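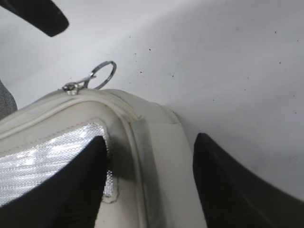
最終更新：2026年5月19日

作業ノート > 計測 > 温度 > 氷点校正
読了時間：6分

サーミスタの氷点確認、前回の続き。対象はGrallardの土壌観測で使うSkikariロガーと、付属のサーミスタプローブ一式。Ustusikの現地に戻す前に、0 ℃と55 ℃の二点を取り直す。前回の値は氷の作り方がまずかったので採用しない。

前回の反省。製氷機の氷をそのまま魔法瓶に入れ、水道水を注いで測った。読みは安定したが、全プローブがそろって低めに出た。全部が同じ向きにずれたのだから、プローブより浴の側を疑うべきだった。冷凍庫から出した直後の氷は0 ℃よりかなり低く、水が少ないと氷の塊の近くに冷たい場所が残る。水道水の溶存塩も凝固点を下げるが、うちの水でその影響が今回のずれを説明できるとは思えない。主因は前者と見ている。

今回の氷浴の手順。

精製水を煮沸して冷まし、洗ったトレイで凍らせる。氷は砕いて、かき氷に近い粒にする。粒が大きいと隙間の水が対流して、深さ方向に差がつく。砕いた氷をデュワー瓶（Arsenaultの広口）の縁まで詰め、予冷した精製水を隙間が埋まるまで注ぐ。氷が浮き上がって底に水だけの層ができたら、サイフォンで底から水を抜き、上から氷を足す。0 ℃の氷水の底には、密度の関係で最大4 ℃近い水がたまりうる。底まで氷が詰まっていることが条件になる。

氷の見た目は判断材料になる。白く不透明な粒はまだ冷えすぎで、水になじんで半透明になってから使う。注水後は蓋をして15分置き、その後に最初のプローブを入れる。

挿入深さは先端から75 mm。前に浅く入れたとき、シースを伝わる熱で読みが上がった。深さを変えて読みが動かなくなるところまで入れるのが原則で、この型のプローブでは75 mmで足りた。シースの径が違うものに同じ値を流用しないこと。先端はデュワーの内壁にも底にも触れさせない。

プローブは束ねて入れない。束ねると中央の一本だけ氷との接触が悪く、落ち着くまでの時間がばらつく。ばらして差し、周りの氷を棒で軽く押さえる。

読み取り系の確認を先にやった。ここを飛ばすと、ロガーの誤差とプローブの誤差が混ざる。

Skikariの入力は単純な分圧で、基準抵抗がADCの基準電圧側、サーミスタがGND側に入る。変換は12ビット、基準電圧と分圧の電源は共通。したがって電源電圧の変動は比の計算で消える。サーミスタの代わりに基準抵抗の半分の値の精密抵抗をつなぐと、比は三分の一になり、フルスケール4095に対して読みは1365になるはず。実際の読みは1365で、隣のコードとの間で揺れることもなかった。揺れがないのは平均処理が入っているためで、分解能がよいという意味にはならない。平均を切った状態でも見ておきたいが、設定画面から切る方法をまだ見つけていない。

配線抵抗は無視してよい。0 ℃付近のサーミスタは数十kΩあり、延長ケーブルの往復分を足しても読みに出ない。高温側では素子の抵抗が下がるぶん影響が増えるが、55 ℃ならまだ問題にならない。

自己発熱は少し気にしている。ロガーは測定の瞬間だけ電圧をかける設計なので、通常の記録間隔では発熱は小さい。ところが校正中は表示を速く更新させるモードを使っていて、この場合は通電している割合が大きい。氷浴の中では熱がよく逃げるので差は見えないが、空気中や乾いた土では条件が違う。校正も現地と同じ記録間隔で取るのが正しい。時間はかかるが今回からそうした。

Gaétan Melnykから、氷浴に参照用の白金温度計を一緒に入れるべきかという話があった。入れることにした。氷浴そのものが定点なので理屈の上では不要でも、浴の作り損ないを検出する手段がほかにない。前回も白金を入れていれば、その場で気づけた。白金の側も、使う前に水を切って保護管の外側を拭く。濡れたまま別の浴に移すと、浴の組成を変えてしまう。

結果の概要。数値は共有の表に入れたので、ここには傾向だけ書く。

0 ℃では大半のプローブが仕様の許容差の中に入った。前回見えた一様な低めのずれは消えた。例外は被覆に傷のあるプローブ一本で、入れてから読みがゆっくり下がり続け、落ち着かなかった。サーミスタの抵抗は低温ほど高いから、並列に漏れ抵抗が入れば合成抵抗は下がり、温度としては高めに出る。この一本の読みは終始高めで、浸水による漏れと矛盾しない。ただし漏れが進むなら読みは上がる方向に動くはずで、下がり続けた理由は説明できていない。乾燥させて絶縁抵抗を測ってから判断する。それまで現地には出さない。

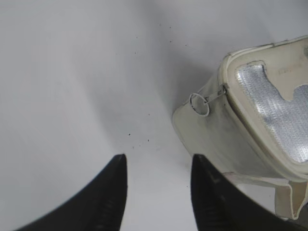 氷点の一点だけで校正を済ませてよいか。
一点で直せるのはその温度でのずれだけで、B定数の個体差は残る。使用範囲の上端に近い温度でもう一点取る。

高温側の55 ℃は恒温水槽で取った。こちらは定点と違い、槽の設定表示を信用しない。白金温度計の値を真値として扱い、プローブの先端を白金の感温部と同じ深さにそろえる。水面をポリプロピレンの中空球で覆ったら、蒸発による表面の冷えが減り、読みの周期的な揺れも小さくなった。揺れの残りは槽のヒーターの制御周期と合うので、周期の整数倍の時間で平均を取って消した。

補正式について。二点しかないので、Steinhart–Hartの三係数を自由に決めることはできない。B定数式で二点を通す形にした。範囲の中間での誤差は式の形に依存するため、室温付近で白金と一度突き合わせる必要がある。これは補正に使う点には入れず、検証用として別に記録する。中間点まで当てはめに使うと、検証に使うものがなくなる。

Manon Desprésの旧表との突き合わせ。旧表では補正値の符号が「表示値から引く量」になっていて、今の表は「表示値に足す量」になっている。列名がどちらも「補正」なので、そのまま貼ると逆向きに効く。旧表の列名を「器差（表示−参照）」に直し、新しい列は「補正（参照−表示）」とした。過去の記録に遡って確認したが、少なくとも12月の現地データは旧表の符号で正しく処理されていた。それより前のものはまだ見ていない。

道具の覚え。

デュワーの蓋の穴はプローブのシースより少しだけ大きく開け直した。大きいと外気が入り、上層の氷が早く減る。氷を砕くのに使った布袋は繊維が氷に混じったので、次は厚手のポリ袋にする。サイフォンの管は専用にして、ほかの用途に回さない。

氷浴が使える時間は氷の減り方で決める。底に水層が見えたら水を抜いて氷を足し、白金の値が戻るのを待って再開する。途中で足した場合はノートの該当行に印をつける。今回は最後のほうのプローブに印がある。

残り。
・傷のあるプローブの乾燥と絶縁抵抗の測定
・室温付近の検証点
・Skikariの平均処理を切った状態での読みの確認
・12月より前の現地データの符号確認（Manonと分担）
・蓋の予備を作る。穴の配置は今のものと同じでよい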